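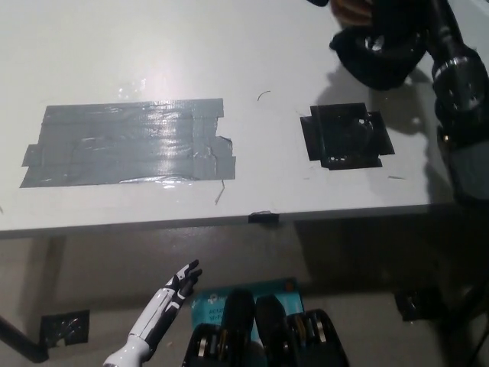

The club's robot over the work table, grey and black tape on the top, tool case open on the floor. Photo: Flulstead College Robotics Club

PRESS RELEASE – for immediate use
Fri 25 October

FLULSTEAD STUDENTS THROUGH TO HOTOW TABLETOP FINAL

Students from Flulstead College Robotics Club have won a place in the final of the Hotow Tabletop Challenge, after finishing second in the regional round with a score of 438. First time the college has got past the regionals. First time it has entered with a two-armed robot, too.

The final is at Sánchez Hall during the last week of the month and is open to the public. Free entry, doors at ten, please use the side entrance as the front steps are being repaired.

The Challenge asks school and college teams to program a robot to do ordinary jobs at a table. Picking up, putting down, moving things from one marked area to another, handing an item from the left hand to the right. Teams get the list of jobs in advance but not the order. Each run is timed and the robot has to work on its own once the start signal goes. A touch from a team member costs 40 points and two touches ends the run.

Flulstead took one touch in the regional round, on the last job, when the right hand closed too early on a sponge. Without that they would of won it.

"We knew about the sponge," said Hongjun Cai, who leads the programming group and is in the second year of the engineering course. "It's soft so the fingers don't feel it the way they feel a block. We'd fixed it on the Tuesday and then we loaded the older version of the program on the day. My fault, I named the files badly. Files have proper names now."

The club meets after lessons in the ground floor workshop and has been running practice sessions every weekday since the start of term. Between sessions the team writes up each run in a shared log – what was tried, what the arms did, what changed. The log had 1762 entries at the time of writing. Students say it is the dullest part of the project and also the reason they got through.

Much of the work this month has gone into shadows. In the workshop the lights are overhead and the hand throws a dark shape on the white table just where the robot is trying to look. In early practice it kept treating the shadow as an object and going round it. The vision group, four students from the first and second years, have spent most of October collecting practice pictures with the blinds up, blinds down, lights on, lights half on. Glare off shiny tape is the next job on their list.

The mechanical group has been busy with the hands. Fingers need checking before each session and the small screws in the joints work loose. Students now do a full check at the start and the end, with tools laid out and counted back in, after a missing hex key held up an entire evening. It was in somebody's pencil case.

"People think it's all coding," said Cai. "Some nights it's three of us on the floor with a screwdriver and one person reading numbers out. I like those nights best really. You learn what the machine is like."

Electronics firm Volteck is backing the team with a grant of £200 towards spare parts and travel, and two of its engineers will visit for a practice evening before the final. The club would like to thank them, and also the college site team for letting the workshop stay open late.

The final has three runs per team, with the best two counting. Flulstead are drawn in the morning group. The team will be taking its own table tape and its own extension leads, having been caught out by both at the regionals.

NEW MEMBERS
The club is open to all students at the college, any course, no experience needed. There is a particular shortage of people in the mechanical group. Come along after lessons to the ground floor workshop, or leave a name at reception. Long hair tied back and no open sandals please.

OPEN PRACTICE
Families and local press are welcome at the last practice before the final. Please let reception know if you are coming so chairs can be put out. Photographs allowed, but no flash while the robot is runing.

NOTES TO EDITORS
Team members are available for interview outside lesson time, by arrangement with the college office. Interviews with under-18s need a member of staff present.
Please spell the venue with the accent – Sánchez Hall.
Results will be sent out the morning after the final.

Ends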